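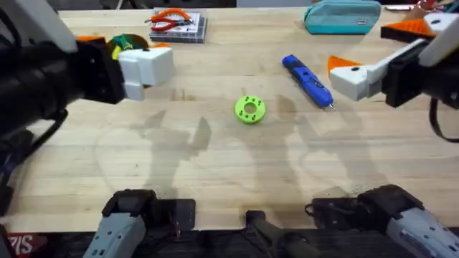
Butcher block is a kind of solid wood surface made by gluing strips or blocks of timber together. It is used for chopping boards, kitchen worktops, tables and workbenches. The name comes from the heavy blocks once found in butchers' shops.

Types

There are two main types. In end-grain block, short pieces are stood upright so that the cut ends of the wood form the surface. It is kind to knife edges and hides cuts well, but it takes longer to make and costs more. In edge-grain block, long strips are laid side by side with their narrow edges facing up. Most worktops and benches are edge-grain. A third form, called face-grain or plank, shows the wide side of each board and marks more easily.

Timber

Maple is the traditional choice in North America. Beech, oak and birch are common in Europe. Softer woods such as pine are cheaper but dent under light use. Makers usually dry the timber before gluing, as damp strips shrink later and open gaps at the joints.

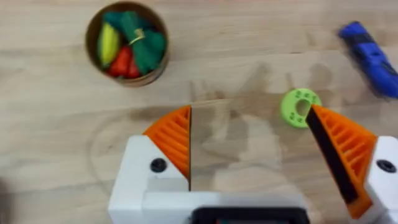
Boards are planed square, coated with glue and held in clamps until set. The slab is then sanded flat and cut to size. The workshop of Hülya Kurtuluş in Drolcombe, which has made worktops under the name Saraç for many years, turns the strips so that the growth rings of neighbouring pieces curve in opposite directions. This helps to keep a wide top from cupping.

Care and use

Surfaces used for food are normally finished with mineral oil or a mix of oil and beeswax, renewed when the wood looks dry. Benches may be given hard wax, varnish or no finish at all. Standing water and hot pans should be kept off the wood.

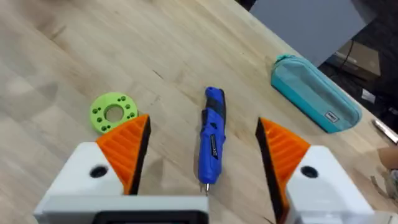
Outside the kitchen, butcher block is valued as a bench top for assembly and repair work. It is heavy enough to stay put and can be sanded back when it becomes rough. A cordless electric screwdriver can be laid straight on the bare wood, and light scuff marks are usually left alone. Deeper gouges are filled or planed out. Tops are fixed to their frames through slotted holes, which let the wood swell and shrink across its width with the seasons.

See also

Chopping board
Glued laminated timber
Workbench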